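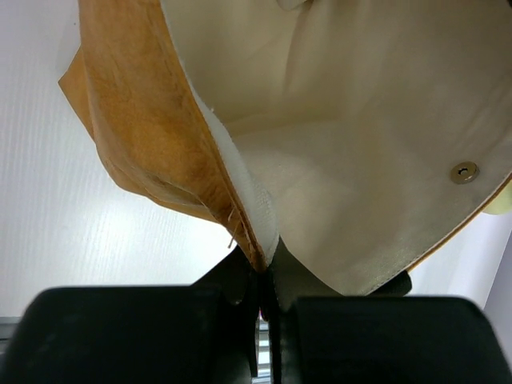

Paso 4. Ajustar el cierre con telas y cuero

¡Ya llegamos a lo divertido! Con la pinza montada y el servo respondiendo, toca enseñarle a cerrar sobre cosas de verdad. Yo empiezo siempre por un bolso, porque la tela se dobla, resbala y te enseña enseguida si los dedos llegan paralelos o no. Busca una esquina en punta y ciérrala justo en el centro, donde se juntan las dos mordazas.

En el menú de Stirnano (el firmware que instalamos en el paso 2) pon la fuerza de cierre en 600 y sube de 15 en 15. Si la esquina se escapa al levantar el brazo, sube un escalón. Si el servo zumba, baja dos y espera a que se enfríe.

Ojo con los hilos sueltos – se meten en la ranura entre las mordazas y luego hay que desmontar media pinza para sacarlos. A mí me ha pasado dos veces en el taller de Gorkside, y la segunda Tamara Fedoruk me prestó sus pinzas de depilar, que ahora viven en mi caja de herramientas.

Paso 5. Objetos pequeños y rígidos

Cambia a los dedos impresos con el borde curvado hacia dentro. Pega las almohadillas negras con textura en la cara interior, de arriba abajo, y deja la cinta bajo presión toda la noche. Las marcas de capa en el canto no molestan, yo ni las lijo.

Un botecito de plástico con tapa va de maravilla para probar. Colócalo de pie sobre la mesa, baja la pinza despacio y cierra hasta que las dos almohadillas toquen los lados. 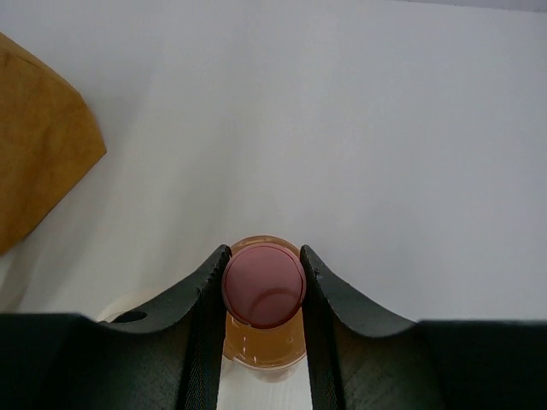
El bote de tapa rosa entre las dos almohadillas.

Repite el agarre 17 veces moviendo un poco el bote en cada intento. Apunta los fallos y de qué lado resbala: si siempre es el mismo, afloja ese dedo, vuelve a centrarlo y aprieta. Para cosas así limito la apertura a la mitad y dejo la velocidad en 3000, que con el brazo Skodport va suave y sin tirones.

Los archivos de los dedos son una modificación mía de los de Josée Ouellet, que tuvo la buena idea de añadir el agujero ovalado de montaje. ¡Gracias, Josée! La versión para pinzas Lysenko es 2 mm más ancha, comprueba cuál tienes antes de imprimir.

Paso 6. Guardar los perfiles

Crea un perfil para telas y otro para rígidos – con nombres cortos, que la pantalla corta los largos.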